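Mon 24 November

I have been trying to pray the morning office every day since April, and I would like to report that I am bad at it.

The plan was simple enough. Get up early, light a candle, read the psalms set for the day, sit quietly, say the Lord's Prayer, go to work a better person. I bought a proper prayer book for it, 1,118 pages, with ribbons. The ribbons are in five colors and I have understood two of them. For the first week I prayed the wrong season entirely and was in Advent while the rest of the church in Clenidlow was getting on with Easter. I don't think God minded. I did notice the readings were gloomier than the sermon.

The psalter in this book runs on a 30 day cycle, so in theory you get through all 150 psalms in a month. If you miss a day you are supposed to let it go and pick up with the date. I can't do this. I go back and catch up, like someone paying off a parking ticket, and by the end of the month I'm reading four days of psalms in one sitting at the speed of an auctioneer. My neighbor, who has been doing this for decades, told me she reads one psalm and then looks out the window. I asked how long she looks out the window. She said it depends on the window.

Then there's the getting up. I set the alarm for 5:30 and at 5:30 I am an atheist. By 5:40 I have generally come round. In summer it was easier, with the light coming in and the birds carrying on, and I got rather pleased with myself and told people about it, and you can guess how July went after that.

Now it's dark when I start, and Psalm 130 keeps turning up, the one with the watchmen waiting for the morning. I always thought of that as a pretty line. It reads differently when you've got cold feet and the heating hasn't come on. My soul waits for the Lord more than watchmen wait for the morning, and it says it twice, and I used to think that was padding. 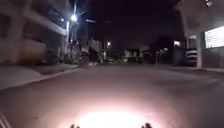 Light on the road, and dark farther up.

I did try an app for a while. It was called Muli and it chimed. It also kept a streak, and when I reached 13 days it gave me a small gold lamp, and I'm ashamed to say how much I liked the lamp. On day 14 I read the psalms in bed with my eyes half closed so as not to lose it. That was when I deleted it. I have enough pride without getting it by notification.

What has helped, a little, is the Wednesday group over in Kurnlow, where we say evening prayer together and then eat whatever has been brought (soup, nearly always soup). The psalm goes back and forth across the aisle, one side and then the other, with a pause in the middle of each verse. I come in early on the pause every single time. They've stopped turning round to look. There's a man with a very low voice who drags the whole left side along behind him like a barge, and when I'm next to him I slow down whether I want to or not.

So this morning I tried it at home, the pause. I read a half verse, breathed, read the other half. I got through one psalm and part of the next before the cat was sick on the rug — and I did not go back and catch up. The blue ribbon is in the page where I stopped. I still don't know what the blue one is for.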